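Practical Session 4: Grippers and Wrist Cameras

Course handout, Robot Handling in Practice. Written by Seema Pant with lab notes from Khang Ninh.

What you need before you start

Please read the Session 3 handout first, at least the part on frames and tool offsets. You will be changing fingers on the arm today, and every time the finger length changes, the tool offset has to change with it. Last term two groups skipped this and spent the first hour chasing an error that was exactly as long as the difference between their fingers.

Bring your group's log file and a notebook. Paper is fine! I like paper for this one, as you will be standing up and watching the arm most of the time.

The emergency stop is on the left side of each bench. One person per group stays next to it whenever the arm is live and does nothing else. Swap that job every half hour.

The question for today

We want to compare two sets of fingers on the same arm, doing the same small job, with the same person driving. The job is picking up light household items from a table and putting them back down a hand's width away. It sounds dull on paper and I promise it is one of the best sessions of the whole course. You learn more about contact in one afternoon of fumbling a bowl than in three weeks of my slides.

The two sets are:

Set A, the Duvdale rounded fingers. Long, tapered, stiff core, thin soft skin. They get into tight gaps well and they forgive small errors in the approach angle.

Set B, the Tornthorpe flat pads. Short and wide with a ribbed face. They hold boxes very firmly and they are happiest when the two faces meet the object square on.

Both bolt to the same mount with four screws. Tighten the screws in a cross pattern and check them again after the first ten grasps.

Where the camera goes

The camera sits on the wrist, looking out past the fingers. People coming from the fixed-camera labs in Session 2 usually need some time to get used to it. In those labs the background stayed still and the object moved. Now everything moves at once, and the one thing that keeps its place in the view is your own gripper.

That is a wonderful gift, by the way. A fingertip that always shows up in the same spot is a built-in ruler. If it shifts between two runs with the gripper at the same opening, something has come loose, either the camera bracket or the finger itself. Sarita Bajpai caught a cracked bracket this way in April, before it cost us a lens.

The price is blur. A wrist camera swings with the arm, and the nearer a thing is, the faster it sweeps across the view. At arm's length a bowl can look quite reasonable during a slow move. Up close, the same speed can turn a rim into a smear. The focus is fixed as well, so very near objects go soft even when the arm is standing still. When you look at a bad picture, try to decide which of the two you are dealing with. Motion blur has a direction to it. Poor focus spreads evenly.
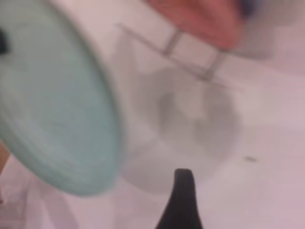
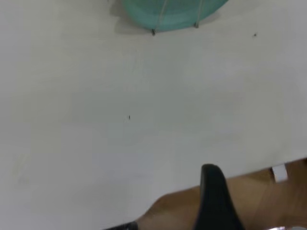 Wrist camera views over the white table.

Think about what a controller would need in order to act on a picture. For a first approach it needs very little: a rough direction to the object, and a rough idea of how far off it is. A soft picture can give you that. For the last stretch it needs to know where the edge is, and that is just where the picture tends to be at its worst. This is the central headache of wrist cameras, and most of the clever work in the field is a way of living with it.

Three ways of living with it that we will try today:

Slow down near the object. Cheap and effective. The Jerneveo controller lets you set a slow zone as a distance from the target. Start with the default and change it in small steps.

Stop and look. Halt the arm, wait for it to settle, take one picture, then move. You get a cleaner picture and a much slower robot.

Look early, then trust the arm. Take your last good view from farther back, plan the rest of the move from it, and ignore the camera until the fingers close. This works beautifully as long as the object stays put.

Pale tables and small marks

We use a pale table on purpose. It gives strong contrast with dark fingers, and it makes soft shadows easy to study. It also brings its own trouble. A large, even surface gives a tracker almost nothing to hold on to, so any crumb or scuff becomes very interesting to it. Khang Ninh has watched a tracker lock on to a crumb and follow it with great confidence for a whole run while drifting away from the bowl it was supposed to follow.

Wipe the table before each block of runs. If a mark won't come off, write it down and leave it there for both finger sets. Cleaning it away halfway through would make the comparison unfair.

Shadows deserve the same care. A soft shadow next to an object can pull a simple edge finder toward the wrong side. It can also help you: as a finger comes down, its shadow and its tip move toward each other, and with a bit of practice you can read the height from the gap. Keep the lamp where it is for the whole session. If another group asks to borrow it, say no nicely.

The runs

Work through these in order.

1. Mount Set A. Enter the tool offset. Check it by touching the calibration pin from two sides.

2. Set exposure to 3,000 microseconds. Run five slow approaches to the object and save the pictures. Do not grasp yet.

3. Change exposure to 800 microseconds and repeat. The pictures will be darker. Raise the gain until you can see the rim again and note what the extra noise does to your edge finder.

4. Pick whichever setting you prefer and stay with it for the rest of the day. Write one sentence on why. I don't mind which you choose, and groups have done well with both.

5. Do twenty grasps with Set A, driving by hand. Score each one as held, slipped, pushed, or missed.

6. Swap to Set B, enter the new offset, check it at the pin, and do twenty more with the same driver.

7. If there is time, change drivers and repeat steps 5 and 6 with the sets in the opposite order.

Step 7 matters more than it looks. The driver gets better all afternoon, so whichever set goes second gets a head start. If every group ran A first, we would all go home believing in flat pads.

How to score

"Held" means lifted clear of the table, moved, and set down without a drop. "Slipped" means the fingers closed on the object and then lost it. "Pushed" means the object was moved before the fingers closed, and the grasp failed. "Missed" means no contact at all.

Watch the arm while you score, and use the camera pictures afterward to work out the cause. A single picture can't tell you whether a grasp went well. I have been fooled by lovely pictures of grasps that were already failing, and by dreadful ones from runs that went perfectly.

What earlier groups found

Pankaj Sengar has put together the logs from earlier terms. There are 1,850 grasps in the file, and 821 of them were made on curved objects such as bowls, cups, and lids. He will show the full table next time, so I won't spoil it, but a few things are worth knowing before you begin.

On boxes the flat pads did very well, and drivers liked them right away. On curved objects the results were mixed. The pads would touch at one corner first and turn the object slightly, so many of the failures were scored as pushed. With the rounded fingers, failures on curved objects were more often slips, and most of those came from gripping too high on the wall.

Irén Szabó tried pinching the rim with one finger inside and one outside, using Set A. It asks for a steep approach, and the camera gets uncomfortably close to the object, so you lose your clean view early. Her held rate went up all the same. Do try it if you finish your twenty! Just keep the speed low and leave a finger's width below the inner tip so you don't press into the bottom.

Common problems

The gripper closes but the controller reports "open". The finger sensor cable has worked loose at the wrist. Stop the arm before you reach in.

The picture freezes for a moment and then jumps. Something else is using the same USB hub. Move the camera to the port marked Pandey on the back of the bench computer and restart the viewer.

The object looks fine in the picture and the fingers land beside it every time, always on the same side. Check the tool offset. Then check it again, because this is nearly always the tool offset.

The arm shakes at the end of each move. Lower the acceleration and leave the top speed alone. A shaking wrist will ruin your pictures well before it ruins your grasps.

What to hand in

One page per group. Give your score table for each finger set, your exposure choice with its one sentence, and two saved pictures: one you would trust for planning a move, and one you would not. Under each, write what you would still be willing to conclude from it. I enjoy reading these more than anything else you hand in – the bad pictures get the better answers nearly every time.

Put the fingers back in their labeled trays with all four screws. Log files go in the shared folder under your group name, and the next session starts in the same room with Pankaj's table.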